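Une matinée chez Auer, ou comment j'ai enfin regardé dans un PC

Je vous avais promis un compte rendu de la journée portes ouvertes de l'atelier Auer, le voici, avec un peu de retard (la faute au rhume, pas à la paresse !). Pour ceux qui n'ont pas suivi, Auer récupère les ordinateurs de bureau dont les entreprises se débarrassent, les ouvre, trie ce qu'il y a dedans et remet en service ce qui peut l'être. C'est au bout de la zone artisanale de Skarenia, derrière le grossiste en carrelage, et je suis passée deux fois devant l'entrée sans la voir.

Nous étions 20 par groupe. J'étais dans celui de Waltraud Aigner, qui travaille là depuis l'ouverture et qui parle des tours de bureau comme d'autres parlent de leurs tomates. Elle nous a d'abord montré la réserve, des rayonnages entiers de machines étiquetées, 400 rien que pour le lot arrivé en juin. Ensuite on est passés côté ateliers, et là j'ai sorti mon carnet. 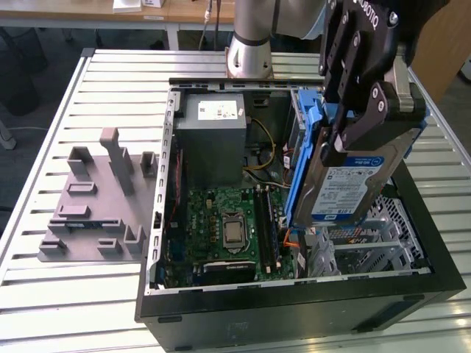

Ce que j'ai retenu en premier, c'est la question des disques. Je croyais bêtement qu'un disque dur était vissé au fond de la machine et qu'il fallait une trousse d'horloger pour l'en sortir. Eh bien, sur beaucoup de PC de bureau, il est simplement glissé dans un berceau en plastique ! On débranche, on pince, on tire. Waltraud insiste beaucoup sur le « on débranche » : il y a deux prises, l'une pour les données, l'autre pour le courant, et les gens pressés oublient toujours l'une des deux. Elle nous a aussi expliqué que le berceau repart avec la machine quand on remet un disque, et qu'un berceau perdu, c'est une journée à fouiller dans les cartons. Je la crois sur parole, j'ai vu les cartons.

Un monsieur du groupe a demandé ce que devenaient les données. Chez Auer, chaque disque est effacé avant toute autre chose, et ceux qui ne passent pas le contrôle sont détruits. Pas de photos de vacances qui se promènent, donc. Il a eu l'air soulagé, moi aussi, parce que mon vieux Kerby est parti chez un recycleur il y a dix ans et que je n'avais pas posé la question.

Après ça, petite parenthèse mobilier, vous me connaissez. J'adore les ateliers pour ça, les rails, les supports, les boîtes, tout ce qui sert à ranger autre chose.
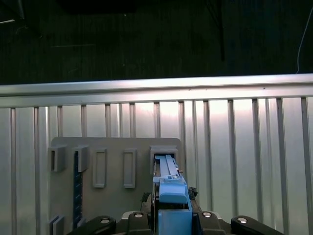
Panneau à lames en aluminium et plaque grise à supports, côté poste de travail.

J'ai demandé où on achetait ce genre de chose (je pensais à mon garage, évidemment). Luzius Trummer, qui s'occupe de l'aménagement, m'a répondu que les profilés venaient de chez Durkik et que le reste était du bricolage maison, refait plusieurs fois. Il m'a conseillé de commencer par un seul mètre de rail et de voir ce que j'y accroche pour de vrai. Conseil noté, même si j'avais déjà mentalement recouvert un mur entier.

Retour aux machines. Waltraud nous a fait un petit cours sur l'intérieur d'une tour, et c'est de loin la partie que j'ai préférée. L'alimentation, c'est la grosse boîte en métal avec sa grille d'aération, et on ne l'ouvre jamais, jamais, même débranchée. Les disques ont leur baie à eux. Quant au bleu vif du plastique, c'est une couleur qui aide à repérer ce qu'on a le droit de manipuler, et j'aimerais bien que mon lave-linge en prenne de la graine.

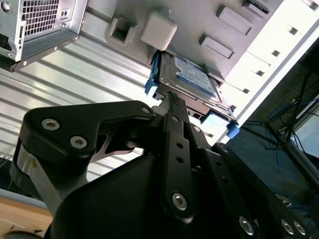 Le disque dur dans son berceau bleu, avec l'alimentation et sa grille.

La pause café a duré plus longtemps que prévu, il y avait un gâteau aux noix. J'en ai profité pour discuter avec un couple venu déposer une machine achetée vers 2000, énorme, beige, increvable paraît-il. Auer ne la remettra pas en service mais elle ira rejoindre l'étagère des ancêtres, près de l'accueil, où il y a déjà de quoi faire pleurer un amateur de disquettes.

Dernière étape, les câbles. Waltraud a une théorie : on reconnaît une machine bien remontée à ses câbles, qui doivent passer au large des ventilateurs et ne jamais tirer sur une prise. Elle les remet en place à la main, sans forcer, et elle vérifie chaque connecteur du bout du doigt avant de refermer. J'ai essayé sur une tour de démonstration et j'ai coincé un fil dans le capot du premier coup. Bon.

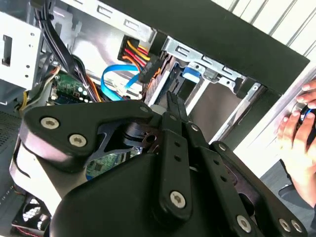 Peut-on venir avec son propre ordinateur ?
Il faut le signaler à l'inscription, parce que l'atelier ne prend que 10 machines de particuliers par visite. Venez avec la tour seule, sans écran ni clavier, et gardez votre câble d'alimentation à la maison, ils en ont des caisses pleines.

Pour le trajet, prenez le bus jusqu'au terminus et longez le carrelage par la gauche. Le parking est minuscule et il était déjà plein quand je suis arrivée.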